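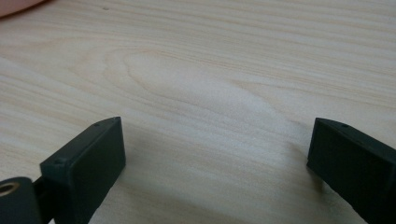
El documental sobre Solberg y el gas que no vimos

15 de septiembre de 2021

Ayer por la noche vi por fin el documental sobre el yacimiento de Skirnau, del cual me habían hablado dos compañeros de mi antiguo trabajo. Dura 27 minutos más que la versión que pasaron en la televisión, y en mi opinión esos minutos son los mejores. Pido perdón desde ahora por mi español, que todavía aprendo, pero quiero escribir este blog en la lengua del país donde vivo.

Skirnau es un campo de gas pequeño. Lo explota la empresa Solberg desde hace 10 años, y antes pertenecía a una sociedad que se llamaba Sodetti y que ya no existe con ese nombre. La película empieza con los archivos de Sodetti: cajas de papeles, mapas dibujados a mano, un cuaderno de perforación donde alguien escribió la profundidad de cada jornada. El primer pozo llegó a 2142 metros y no encontró nada que valiera la pena. El segundo bajó hasta 3417 metros, y allí estaba el gas.

Me gustó mucho que el director dejara hablar a los perforadores sin poner música encima. Uno de ellos explica cómo se reconocía, por el sonido de la mesa de rotación, que la roca había cambiado. Yo trabajé seis años en una oficina que vendía válvulas para este tipo de instalaciones y nunca había oído explicarlo de esta manera. Nosotros conocíamos los diámetros y las presiones, pero el ruido no estaba en el catálogo.

La parte central trata de Jallunville, el pueblo más cercano a la planta de tratamiento. Allí el gas trajo una carretera, una piscina cubierta y una discusión muy larga sobre el olor. La empresa decía que el olor venía de las balsas de una granja. Los vecinos decían que venía de la planta. La película no decide, y pone una opinión detrás de la otra con bastante paciencia. Hay una mujer que guarda todas las cartas que mandó a la dirección, con las respuestas grapadas detrás, y las lee en la cocina con una voz muy tranquila. Para mí es el mejor momento.

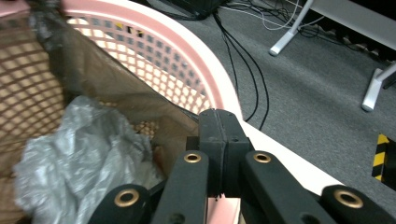
Rosa con agujeritos, en casa.

También hay cosas que no me convencieron. Casi no se habla de dinero. Se dice que el municipio recibía una parte de las ventas, pero no se dice cuánto ni en qué se gastó, y un espectador que no conoce el sector se queda con la idea de que la carretera fue un regalo. Tampoco entendí bien el salto entre la época de Sodetti y la de Solberg. En la pantalla aparece una frase blanca sobre negro, y en la escena siguiente los cascos ya son de otro color. Entre las dos cosas hubo, supongo, contratos, despidos, gente que se trasladó. Me habría gustado ver esto aunque la película fuera más larga.

El vocabulario me dio trabajo. Tuve que parar varias veces para buscar palabras: «lodo», que yo conocía solamente de la lluvia, «tubería de revestimiento», «antorcha». Esta última me pareció muy bonita. En mi lengua la llama que quema el gas sobrante tiene un nombre técnico y feo, y en español es lo mismo que llevan los atletas.
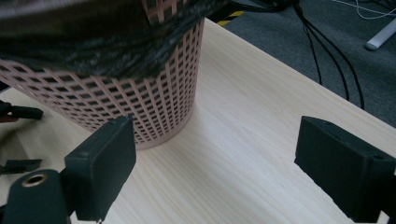 El final está dedicado al cierre. Solberg quiere sellar los pozos más viejos y dejar solo dos en producción, y un ingeniero enseña sobre el plano dónde irán los tapones de cemento. Lo explica tan bien que se podría usar en una escuela técnica. Después viene un plano largo de la planta de noche, con la antorcha pequeña al fondo – quizá demasiado largo, mi marido se durmió en ese punto.

La versión completa se puede ver hasta octubre en la página de la productora, con subtítulos que tienen algunas faltas en los números, así que conviene escuchar con atención cuando hablan de profundidades. Si alguien ha trabajado en Skirnau o en Jallunville y quiere corregirme algo, los comentarios están abiertos. Contesto despacio, pero contesto.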